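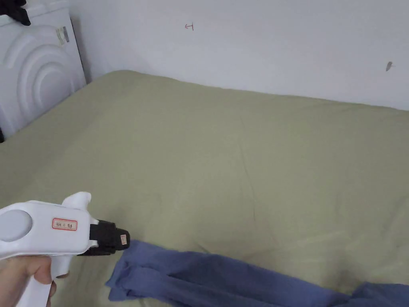
Figura 1. Pinza manual con mordazas negras sobre la tela azul, en el puesto de la cama.

Fallo de cierre en la transferencia de demostraciones manuales a un brazo robótico
Proyecto de fin de curso, Escuela Técnica de Arville
Entregado el 27 de noviembre de 2021

1. Qué se pretendía

El plan del curso era grabar demostraciones de manipulación de ropa con pinzas de mano y entrenar con ellas un controlador para el brazo del laboratorio Arruda. La propuesta inicial prometía 2000 episodios y un brazo capaz de levantar y doblar una prenda sin ayuda. Entregamos 1346 episodios utilizables y un brazo que, en el estado en que queda, no recomendaríamos poner en marcha con una persona al lado.

Buena parte de la memoria intermedia, redactada en abril, daba por resuelto el agarre. No lo estaba. Se apoyaba en una curva de error de entrenamiento muy bonita, que mide lo bien que el modelo imita los datos grabados y no dice nada de si esos datos son correctos. Mantengo esa crítica aunque la memoria la firmé yo también.

2. El incidente

En las pruebas de levantamiento el brazo bajaba hasta la tela, cerraba y seguía ordenando cierre cuando los dedos ya no tenían recorrido. El motor de la pinza entraba en sobrecorriente y el controlador lo desconectaba. Al cortarse la corriente los dedos se abrían, la prenda caía y el software, que interpretaba la apertura como un intento fallido, repetía la maniobra desde el principio. Registramos 19 paradas de este tipo antes de suspender los ensayos.

En la última, Wilson Marulanda había metido la mano para recolocar la tela creyendo que el brazo estaba detenido. El brazo reintentó y le atrapó dos dedos. No hubo lesión, solo una marca en la piel, pero el botón de emergencia estaba en el otro extremo de la mesa y tardamos en llegar. En el parte se escribió «contacto leve». La expresión me parece generosa con nosotros: lo leve fue el resultado, y el resultado dependió de que el motor ya venía caliente y se desconectó enseguida.

3. La explicación oficial y por qué no nos convence

Dosport, que suministró la pinza motorizada, respondió que el fallo se debía a un uso fuera de especificación y recomendó bajar el límite de corriente. Lo hicimos. Las desconexiones se espaciaron y el brazo empezó a soltar las prendas a media subida. El síntoma había cambiado de sitio, nada más.

La segunda explicación, la de nuestro propio grupo, fue que faltaban datos. Es la respuesta cómoda en esta clase de proyectos y cuesta mucho refutarla – siempre faltan datos. Estuvimos semanas grabando más episodios con el mismo defecto dentro.

4. Revisión de las grabaciones

El programa de captura, Fodbridge, guarda la apertura de los dedos como un valor entre cero y uno. El cero se fija al comienzo de la sesión cerrando la pinza en vacío. Al repasar los episodios encontramos sesiones en las que la calibración se había hecho con un pliegue de tela entre los dedos, y otras en las que se había copiado el archivo de una pinza a la otra para ahorrar tiempo. En ambos casos, el valor que el programa llama «cerrado» no corresponde a la misma separación física.

La tela empeora el problema. Con un objeto rígido, la mano nota el tope y deja de apretar. Con algodón doblado en varias capas cada operador aprieta a su manera, y la cifra de apertura no distingue entre sujetar y aplastar. Nuestras pinzas de mano no miden fuerza. El modelo aprendió, por tanto, una posición de dedos, y al llevarla a un motor la posición se convirtió en una orden de seguir empujando.
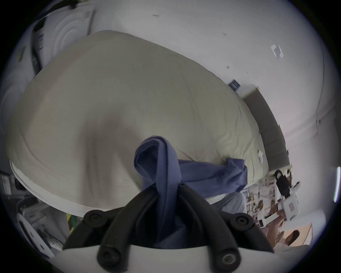
Hwa-young Byun objetó, al leer el borrador de este apartado, que estábamos cargando sobre la calibración un fallo que también era de arquitectura: aun con el cero perfecto, un controlador de posición sin límite de esfuerzo acabaría apretando de más con alguna prenda, y el reintento automático sería igual de peligroso. Pidió que separásemos las dos cosas y que no presentáramos la recalibración como una medida de seguridad.

Tiene razón en lo segundo y lo hemos corregido. Sobre lo primero mantenemos una reserva, porque recalibramos un subconjunto pequeño, volvimos a entrenar y el exceso de cierre bajó de forma visible en las gráficas de orden enviada al motor. Pero esa comprobación se hizo con el brazo en vacío. Sin ensayos con tela no podemos afirmar que el problema esté arreglado, y desconfiaríamos de quien lo afirmase con estos datos.

5. Medidas adoptadas

El reintento automático está desactivado. Tras una desconexión el brazo queda bloqueado hasta que alguien lo rearma desde el puesto de mando.
El botón de emergencia se ha trasladado al lado desde el que se coloca la ropa.
Cada pinza lleva su propio archivo de calibración y Fodbridge rechaza el de la otra. El cero se toma en vacío y se repite cada 10 episodios.
Los episodios de calibración dudosa siguen en el disco, en carpeta aparte, y no entran en el entrenamiento.

6. Lo que queda sin resolver

No sabemos cuánto se desplaza el cero por desgaste de los dedos durante una sesión larga. Tampoco hemos medido la diferencia entre operadores, y sospecho que es mayor que la diferencia entre pinzas. Dosport ofrece una versión con sensor de par; no la hemos probado y su hoja de características no indica cómo se comporta con materiales blandos. Hasta tener esa medida, el brazo de Arruda debería usarse solo con el vallado cerrado.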